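Section 4: Hanging Patterned Wallpaper

1. Add one packet of Wirkier paste to 11 cups of cold water and stir until the lumps give up.

2. Match the pattern before you cut. Big flowers are forgiving from across the room and merciless up close.
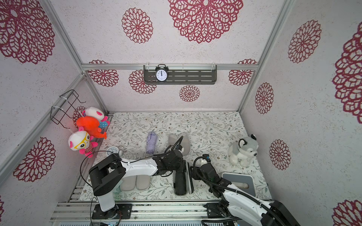 Leave two inches spare at the top and bottom of each strip – ceilings are rarely as level as they claim.

3. Smooth from the center outward. Small bubbles usually flatten overnight. Large ones have moved in. 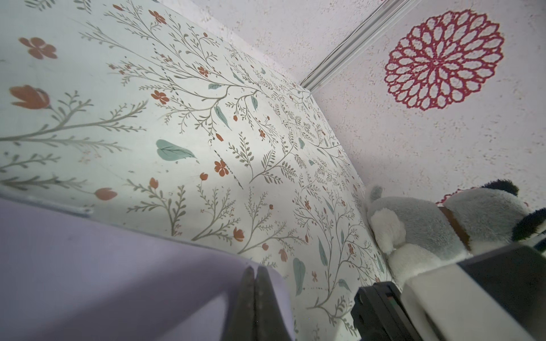 Caution: Corners

Never wrap a full strip around a corner. The corner will win.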